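The Flornascombe Column is a commemorative pillar in the upland parish of Flornascombe. It was raised to mark the opening of the Bresov Canal, a waterway that reached the parish 20 years later than promised and has been the subject of local grievance ever since. The column is built of grey sandstone and stands at the top of Palaniappan Street, facing away from the canal.

Background

The canal company had undertaken to connect Flornascombe with the river port of Bresov within 7 years of its founding. Digging started in August, in a dry summer, and stopped in the autumn when the diggers met water, a substance for which the engineers had made no provision. Work went on in fits and starts under four chief engineers, one of whom held the post for a single winter and later wrote a long pamphlet blaming the other three.

Subscriptions for a monument were opened well before there was anything to commemorate. The sum raised, 3,000 crowns, was thought handsome, and a good part of it went on a dinner. What remained paid for the foundation, the shaft and the lower half of a statue.

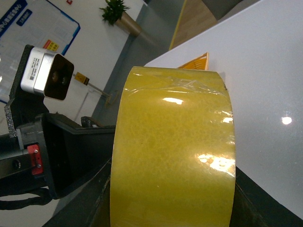
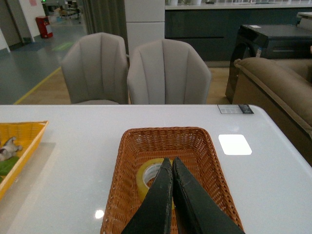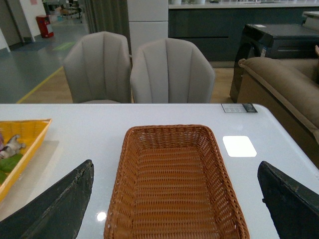
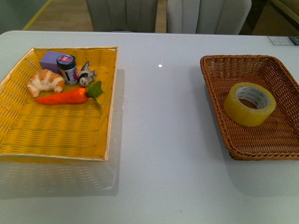 Construction

The foundation stone was laid twice. At the first ceremony it was set on the wrong side of the parish boundary, and the neighbouring parish declined to give it back until a fee had been agreed. The second ceremony was shorter and there was no band.

The shaft is 30 feet high and carries an inscription in two languages that disagree about the year. It was meant to bear a figure of Navigation holding an anchor. Only the feet and the hem of the robe were finished, and these were put up on the understanding that the rest would follow. They are still there, and appear on the parish seal.

The steamboat Fistska

The first vessel to make the full passage from Bresov was the paddle steamer Fistska, which had been built for a lake and was too wide for two of the locks. The paddle boxes were taken off at each and bolted on again at the other side. She arrived the morning after the welcoming party had gone home, carrying mostly turnips — her manifest lists a piano as well, but it does not appear among the goods landed. The Fistska kept up a summer service for several seasons and was then used as a floating coal store.

Later history

Traffic on the canal never met expectations, which had in any case been drawn up by the people selling the shares. The railway took the grain trade and the road took everything else. The upper locks were filled in, and the basin at Flornascombe is now a bowling green with a noticeable slope.

The column was struck by lightning without much effect. A proposal to complete the statue was put forward by the local historian Brock Gagnon, whose history of the canal remains the fullest account and the only one with an index. Iveta Dvořáček, in her reply to it, argued that the feet were never intended for Navigation at all and had been bought cheaply from an unfinished Saint Christopher. Gagnon's answer ran to a second volume. The question was formally left open at a parish meeting on 3/17/22, where the repair of the railings was approved instead.

See also

Bresov Canal
Palaniappan Street
List of unfinished monuments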